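Right, long one incoming. Loads of you asked how the sorting project is going, so here are the notes from my end of it while I wait for the bus. Tea in hand, laptop on knees.

Quick recap if you're new: final year, robotics module, groups of four. We have to get an arm to tidy a table of random stuff into a yellow container. It counts for 45 per cent of the module, so no pressure at all!

Our group is called Jostelness. I can't remember who came up with it, but it's on the sign-up sheet in pen so we're stuck with it. The rival group is Cosodon and they are annoyingly good. Lovely people. Annoyingly good.

The task sounds easy when you read it out. Pick a thing up, put the thing in the yellow box, go back for the next thing. A toddler can do it. I have watched my nephew do it while eating toast.

But every object wants something different from you. The peach is round, so if you come in a bit off-centre it rolls. The fork is so flat you're more or less scraping the table to get under it. And the sponge just squashes, which confused our grip check for ages, as it kept waiting for a nice firm stop that never came.

We get the arm in slots of 60 minutes and you would not believe how fast they go. First bit is always booting up and checking the stop button. Then someone wants to change "one tiny thing" in the code (me, it's always me).

Syahrul Sinaga runs our lab sessions and has one rule, which is that you have to say out loud what you think the arm will do before you press go. I thought it was a bit silly in the first week. I've been wrong so many times since that I'm now a massive fan.

Anyway, a couple from our table:
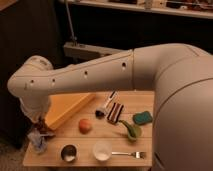
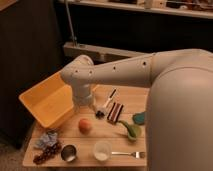
Same table, same chocolatey stripy thing, same fork giving us grief.

So, the plan we ended up with. Mesel is our planner, the bit of code that decides what to go for next. At the start it just picked whatever was nearest to the gripper, and that was rubbish, because nearest often meant the thing with two other things leaning on it.

Now it gives everything a score. Plenty of space round it, good. Shape we've practised on, good. See-through, bad. Shiny, bad. Then it goes for the highest score and leaves the horrible ones for last.

See-through things deserve their own post. Our depth readings go right through clear plastic and out the other side. As far as Mesel is concerned a clear cup is a small ghost. We had a go at spotting the rim from the colour picture instead and that's a lot better, though it still sulks when the light's low.

Shiny is nearly as bad. Steel cups bounce the light about and you get a hole in the data just where you want to grab. I spent an entire evening on one cup. I dreamt about the cup.

And plastic bags! A bag has no shape. You teach it what a bag looks like, someone moves it, and it's a different bag. Two of us want to cheat and pinch whatever bit sticks up highest. I'm one of the two.

Scores so far, for the people who like a number. Our best practice run got 8 things in the box before time was up. Cosodon say they got more. Cosodon also won't show us the log, so make of that what you will.

We did 21 practice runs in March and I wrote up every one in the shared notebook. Most of my entries just say "peach" and then a sad face. My handwriting gets worse as the page goes on.

Best thing I've learned is to slow down for the last little bit. We were swooping in at full speed and then wondering why the light stuff got knocked. Now it comes down quick, stops a couple of centimetres up, has a think, and creeps the rest. Looks much more grown-up too.

Worst thing I've learned is that my left and the robot's left are different lefts. I had a sign the wrong way round for a whole slot, and the arm went confidently off in the wrong direction every single time. Everyone was very kind about it. There is now a sticky note on my laptop with an arrow on it.

Someone in the replies asked if we're using machine learning for the grasps. A bit! The bit that finds the objects is trained, the bit that chooses the grip is mostly rules we wrote ourselves. We wanted to be able to explain it in the viva without crying.

Someone else asked what happens if it drops something. You lose the point, but if it lands back on the table you can have another go. If it lands on the floor it's gone for that run and you have to leave it there, looking at you.

Next job is the demo in Ismail, the big teaching lab downstairs. Different lights, different table height, and first years watching. I've asked if we can have an early slot so we can redo the calibration before it gets busy.

Bus is here! Will post the demo scores when we've got them, and if anyone has a good trick for picking up a fork, my messages are open - I mean it, I'll take anything.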